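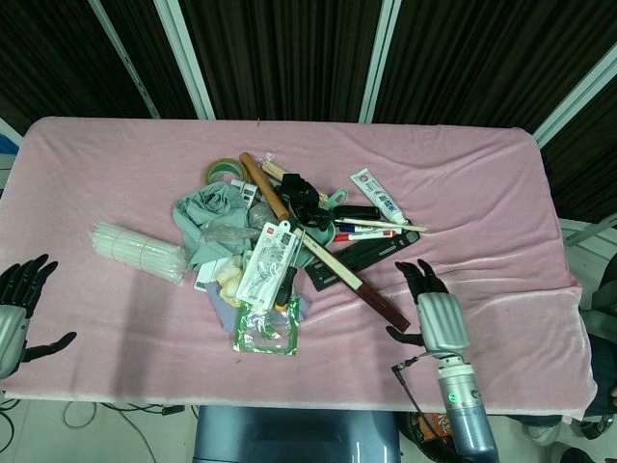 Singing by heart in Wiston

Fenna Hermans had never led a choir when she asked the chapel at Wiston if she might try an evening of sung psalms. Last June 50 people came, and they sang Psalm 121 four times over because they didn't want to go home!

There are no hymn books. Fenna sings a line, everyone sings it back, and by the third verse the harmonies start to arrive — shaky at first, then glorious. "I pray better with my mouth open," says Kristaps Lepik, a bass who hadn't been to church in years. They're learning the Magnificat next.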